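Section 4: Shared Sorting Station – Daily Set-Up and Operator Duties
Lasora toy packing line, revision 10 Feb 2022

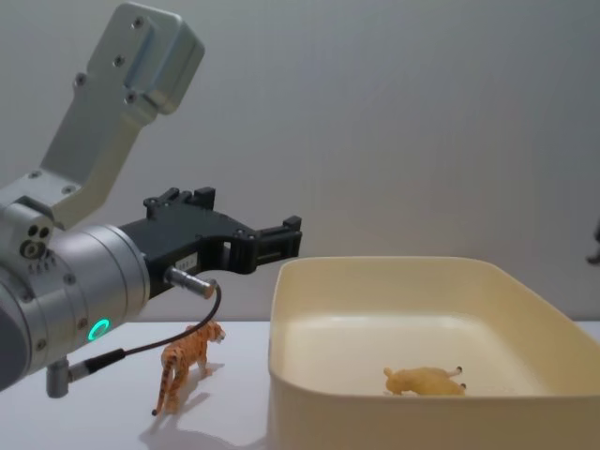

4.1 Scope

With the arm in service, the operator no longer transfers each figure by hand. The operator presents parts, watches the cycle, clears faults and signs off the finished tray. Hand packing remains in use at the Cosgrove benches and is covered in Section 6.

Two operators are assigned to each station per shift. They change places at the midpoint of the shift. The second operator handles inspection and may not run the pendant while the first is logged in.

4.2 Before starting

1. Log in with your own operator code. Codes are not shared between shifts.
2. Check that the tabletop is clean and clear of tools, packaging and cups.
3. Set the receiving tray against the locating marks. Do not use a tray with a cracked rim.
4. Inspect the gripper fingers for wear or residue. Wipe with a dry cloth only.
5. Follow the cable by eye along its full length. It must hang free and must not be pinched at any arm position.
6. Select the recipe for the current figure. Recipe 22 is the default for four-legged animals.
7. Run one slow cycle with a single figure before switching to production speed.

Note: Figures are presented one at a time, standing, inside the pick area. A figure may come to rest on its side in the tray. This is acceptable for bulk trays and is not recorded as a fault.

CAUTION: Keep hands out of the pick area while the arm is enabled. Press Pause and wait for the arm to stop before you reach in to correct a figure.

4.3 During the shift

1. Close the tray at the count shown on the order screen, up to 100 figures.
2. If a pick fails, allow the automatic retry. After a second failure, press Pause and reposition the figure.
3. If fault code 363 appears, stop work and call the line technician. Operators do not reset this code.
4. Enter every manual correction in the station log. The log is used to adjust recipes – it is not used to rate operators.

4.4 Changes to job duties

Packers moved to this station complete the Rutex training module before working alone. Pay grade is unchanged during training. Questions on duties go to Hiba Sabbagh; questions on recipes and faults go to Bongani Molefe.

Any packer may ask to return to hand packing. Submit the request in writing to the shift lead.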